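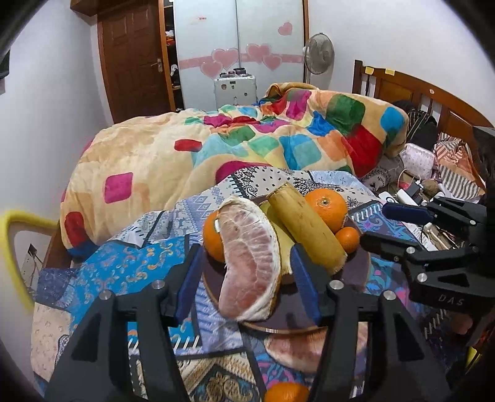

Fruit plate, banana and a peeled piece of pomelo.

Level 23. Edeltraud Frerichs had the phone propped on a cereal box, thumbs going. Tallmont down to a sliver of health. Petrenko on the other side, whoever that was, some kid probably, up at two in the morning same as her.

Left. Left. Block. Too slow.

"Grandma, are you still playing?"

"No."

Nine lives gone since supper. She had 654 coins and the good shield cost 2,895. Robbery. She'd written to the Zendotel people about it in December, a real letter, with a stamp. No answer.

Petrenko jumped. She knew that jump. He always did it before the hammer, always, and she rolled under and hit him twice in teh knees. Gold everywhere. The gate to Prerkari swinging open, that stupid trumpet music.

She yelled. The dog yelled back.

Feet on the stairs. Light under the door.

"You said no."

"I'm turning it off."

A message popped up. gg, it said. Rematch?

She looked at the door, then the battery. Four percent. Where was the charger, in the kitchen, no, the coat.

ok, she typed. wait 1 minut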